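4.2 Grasp timing and the perception loop

We didn't start out wanting to write our own planner. The first version of the stack ran Millum straight out of the box, and it was fine right up until the parts got small and shiny. Then the pose estimates began to jump around between updates, and the planner (bless it) chased every single jump. So we split things up: Millum still picks the approach, but once the fingers are close, a little controller we call Grernia takes over and works from the wrist view only.
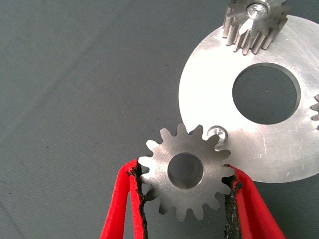

Figure 4. Spur gear held between the fingers, with a larger aluminum disc and other gears close by.

Grernia keeps a buffer of the last six pose estimates and throws out anything that disagrees with the median. I'd love to say we tuned that number carefully – we tried a few and this one stopped the twitching! Glare off bare metal was the bigger headache, so washed-out pixels get masked before edge fitting. Over 461 logged grasps, the mask cost us almost 4 ms per update, which we can live with. Closing is then a plain force ramp, checked every 400 microseconds, and the Hilinix logger saves the whole trace for replay.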